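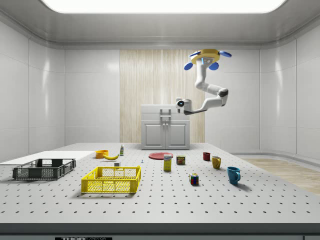 White walls, light on overhead.

LAST OVER AT VINDECK

Four needed off the last over. Four! My grandmother could get four. I had the pads on already, next man in, number eleven, sitting on the step with my helmet in my lap and my stomach somewhere near my shoes.

Nolia had made 150 in their innings. We should of been done by tea. But then the collapse, five wickets in no time, and our captain came back up the steps and threw his gloves at the wall and said nothing to any of us. Not a word. Just drank somebody else's water.

First ball, dot. Second ball, dot. The Vindeck crowd going quiet in that way they have. Cars parked along the boundary with the windows down, radios off.

Third ball, a single. Leg bye really. Three to get.

"Sit still," the keeper told me. He was out already, long out, unlaced, eating a sandwich.

"I am still."

"Your knee."

I put a hand on my knee.

Fourth ball, and I knew before the noise. Middle stump. Our big hitter, the one from Seok who had almost fifty to his name, standing there looking back at it like it had been rude to him. Then walking. Then me, walking the other way.

It's a long way at Vindeck. Down the steps, past the roller, through the gap in the rope. Left glove on wrong, had to stop and fix it. Somebody clapped. My mother, probably. The Nolia boys all came in close, close enough that I could smell the gum.

Took guard. Middle. I always say middle, I have no idea what I'd do with anything else.

He ran in. Tall kid, Plindus sticker on his bat they said, Plindus shoes too, all paid for. I'd bought my bat used in October with the grip coming off. The ball was full. I think it was full. I put the bat where I hoped it would be and there was a sound, a small one, and then everbody was yelling and the other end was yelling loudest.

"Yes! YES! Run!"

So I ran. Turned. Ran again, no breath, pads flapping, helmet down over one eye. Scores level. Dived for the second and ate dirt.

One ball left. One run.

I got up and spat and looked over at the steps. The captain was standing. The keeper had put down his sandwich.

The tall kid was already back at his mark, rubbing the ball on his leg. I went back to my crease and asked for middle again.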